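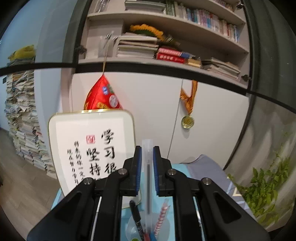 Gel liner keeps wrinkling under top coat??
Started by tipsytoes_k, 28/08/2023

tipsytoes_k wrote:
OK so I finally bought the Darkby builder gel everyone raves about and I love the shape, but any line art I do over it wrinkles by the next morning. I cure up to 20 seconds between layers and my lamp is only from November. Is it the liner or is it me?

polishhoarder wrote:
It's the cure time, babe. Darkby pigments are thick! I do two flash cures and then a full one, and mine last ages.

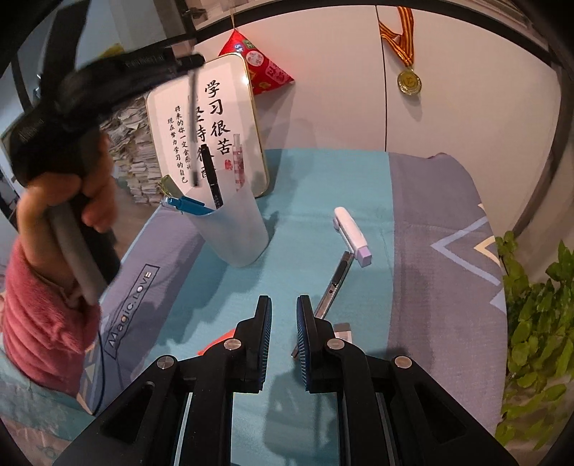

My table, with the Magic.LOVE cover

mossandglitter wrote:
Gotta disagree, sorry - I flash cure everything and never had a wrinkle until I switched to Jeromden top coat. It just doesn't like other brands' liner. Swap the top coat first, it's cheaper than messing up another set.

polishhoarder wrote:
I've used Jeromden over Darkby for 7 sets now and they were all fine, so I really don't think that's it. How thick are your lines, tipsytoes?

tipsytoes_k wrote:
Um, pretty thick? I was doing swirls with the fat brush (the skinny one went all splayed on me) and I kind of loaded it up
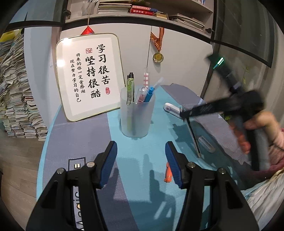 and then went over the swirls again where they looked patchy. So maybe two fat coats in the same spot, oops. I'll try thinner tonight, but I'm still side-eyeing that top coat!

mossandglitter wrote:
Thin lines will help, I'll give you that. Still team new top coat.

Related threads
Urbańczyk brushes: worth the price?
Grurnport chrome powder going dull
Best beginner swirls for short nails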